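Comparer deux pinces tenues à la main : notre méthode, et ce qu'elle ne prouve pas

Les fiches techniques annoncent toutes une prise « universelle ». J'ai arrêté d'y croire après la troisième.

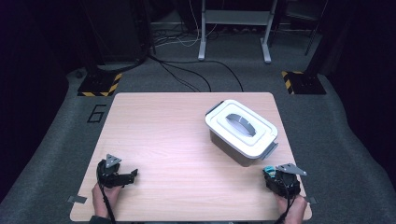 Quand on reçoit deux modèles à départager, la tentation est de les visser tout de suite sur le bras et de lancer un programme. Mauvaise idée, à mon avis : on finit par évaluer le contrôleur, la calibration, l'humeur du réseau, et très peu la pince. Nous commençons donc à la main, sur table, avec des objets de tous les jours. Une boîte de rangement en plastique à couvercle et clips fait très bien l'affaire. Elle glisse, elle pivote, et sa poignée encastrée met en difficulté des mors que les brochures disent polyvalents.

Ce qu'il faut prévoir

Une table dégagée, une moquette ou un tapis au sol, du ruban pour les repères, un objet rigide à couvercle et un tableur. Le logiciel Rotix livré avec les pinces Nistor enregistre l'ouverture des mors. Il trace aussi de jolies courbes, que je vous conseille d'ignorer au début.

Étape 1 – Fixer la position de départ

Marquez au sol l'emplacement de la table et n'y touchez plus. Embla Engström a refait une série entière en novembre pour une table déplacée entre deux passages. Posez l'objet légèrement de biais : bien aligné, il flatte toutes les pinces.

Étape 2 – Vérifier les câbles

Faites le geste complet à vide, une fois lentement, une fois vite. Si le câble tire sur le poignet, l'opérateur compense sans s'en rendre compte et la mesure ne vaut plus rien.

Étape 3 – Enchaîner les essais

Trois gestes suffisent : ouvrir un clip, soulever le couvercle, déplacer la boîte. Sept essais par geste, puis on échange les pinces entre main gauche et main droite. Cet échange est presque toujours oublié dans les comparatifs que je lis, y compris celui d'Estau, par ailleurs soigné.

Étape 4 – Noter les échecs

Notre dernière campagne compte 339 essais, dont 161 avec le modèle Etby. Silviu Onu voulait en tirer un taux de réussite unique. J'ai refusé : un clip raté et une boîte lâchée n'ont pas le même coût. Gardez une colonne par type d'échec, et une autre pour le nom de l'opérateur.

Et ensuite ?

Une pince agréable en main peut se révéler médiocre au bout d'un bras, où il n'y a plus de poignet humain pour rattraper l'angle. L'essai manuel sert à éliminer un mauvais candidat. Pour en choisir un bon, il faut passer au montage sur robot, avec le même objet et les mêmes repères.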